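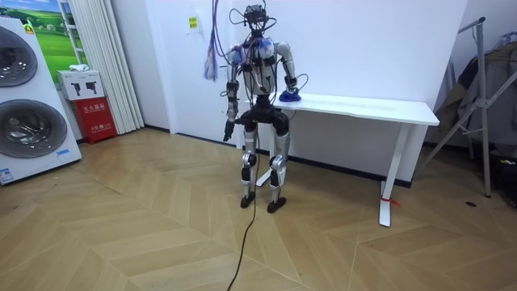 July, 6:40 am

Day 36 of the morning log. Got up at the alarm again, walked the loop past the Gollville water tower, wrote down a mood score before coffee. Score 5. Same as most mornings, which is starting to bother me.

Birgit's handout says early rising "lifts baseline energy" and that we should all see it by week four. I'm past week five. My evening scores are up a little, but I also quit reading the news in bed in the same stretch, so I can't pin it on the alarm. Should have changed one thing at a time. Told Senyo this and he said he feels great. Fine, but he felt great before we started.

Pulled everybody's sheets together last night. 175 entries in all, 169 usable. The six I dropped had no time on them, and three of those were mine. Scores taken after the walk run higher than scores taken before it. Kálmán reads that as proof the walk works. Maybe. People who felt lousy skipped the walk and so never wrote an "after" number. Need to go back and match before and after for the same person on the same morning, then look again.

Gratitude lines: still doing them, still mostly writing "slept ok" and "good bread." Eilif thinks I'm not putting enough into it. Could be. I'd believe more in the exercise if a flat result ever counted against the exercise and not against me.

One thing I'll grant – on the mornings I called somebody on the way home (my sister twice, Torbjørn once), the rest of the day went easier. No score for that on the sheet. Adding a column, "talked to anyone y/n."

To do:
Ask Birgit where the four weeks comes from
Sleep till 7:30 for the next two weeks, keep the walk, change nothing else
Get Kálmán to score before he reads his old scores
New pen, this one skips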